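Home Stories Archive Submit Contact

Twenty-Three

Hendriks wanted 23 good ones by the end of the shift, and a good one meant picked up, carried and put down without a wobble. Plasitz paid by the example. The arm would learn from them later, in some other building, and Irena would never see it do so.

She sat with the control handles in her lap and her shoes off. Stokell kept the log on the other side of the fabric panel and read out the next task in the same voice he used for his sandwich order.

"Blue block," he said.

She brought the fingers down slowly. On the wrist view everything was too close and slightly soft, so she had learned to go by colour.

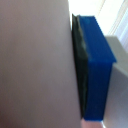 "You paused," Stokell said.

"I was thinking."

"It'll learn that as well."

She knew it would. In December they had thrown away two days of her work over a habit she had of lifting a thing, stopping, then carrying on. Her mother lifted pans like that, to see whether the handle would hold. Hendriks had played the recordings back to her without saying much. He only asked if she was tired.

She hadn't been tired. She had asked him what a person was meant to do with her hands while she made up her mind, and he had written the question down. Nothing came of it.

"Do I mark it good?" said Stokell.

"What would you mark it?"

He took a while over that. She could hear the pen going against his teeth.

"Good," he said. "It got there."

She opened the fingers and took the arm up out of the way. The next task was on the list as shopping, which covered a basket, a bowl and a box, and came with three lines of instructions she no longer read. She looked over the things on the floor and tried to decide which she would reach for if she were at home and had just come in.

The box, she thought. She would put the box away first – then she'd stand there a minute.

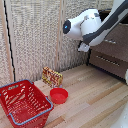

Words: Povilas Bite
March 26, 2021

"Ready when you are," said Stokell.

She put her thumbs back on the handles and waited until she wanted to move.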